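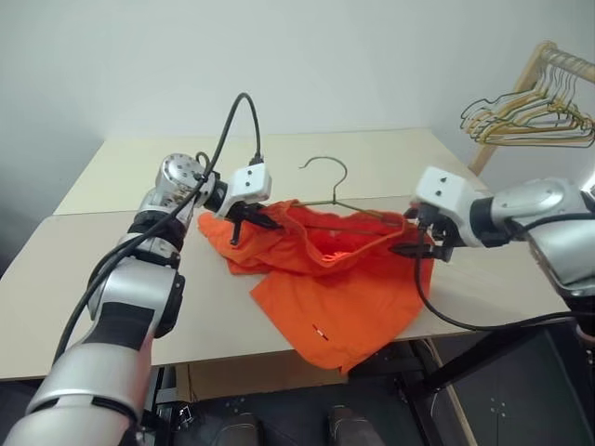
Fig. 1. Hanger task, orange garment, both grippers at the neckline.

Woltalstead Student Robotics Project
Bimanual Garment Handling, shared notebook
Saturday, March. Entry by A. Ruddock

Purpose of session. To continue the hanger insertion task on the two-arm station and to determine whether the revised neckline approach should be adopted for the Cherkaoui Challenge. The rules require a garment to be placed on a wire hanger and the hanger returned to a rail within 300 seconds.

Configuration. Both arms were run from the Nison controller with the joint speed limit at 20 per cent. The Sokura planning package was left at build 1585; W. Riquelme has asked that it not be updated before the qualifying round. Wire hangers were used throughout, as the competition specifies them.

Procedure. The garment is laid with the neckline facing up. The two grippers take opposite sides of the opening and draw it apart around the hanger, with the hook kept clear of the collar toward the wall. The shoulders of the hanger are then to be seated one at a time, left first.

Observations.
Grasp height on the left rim remains sensitive. Trial 2 was stopped by the operator when the finger closed on a double layer of fabric at the sleeve. The offset in the grasp file was raised and the trial repeated without a stop.
Colour segmentation performed well on the orange garment. It has not been tested on grey, and the pale tabletop may present a difficulty there.
The hem hanging over the front edge of the table adds drag when the cloth is lifted. The start position should be moved back toward the wall.
Cable slack on the left arm is to be checked at full reach before the speed limit is increased.

Decision. The neckline approach is adopted. The earlier hem-first method is retained in the archive folder only.

Actions. Riquelme: grey garment trials and revised start position. Ruddock: cable check, update to the grasp file notes. Rail return to be attempted next session if time permits.

Station powered down and logged out at 4:40 p.m.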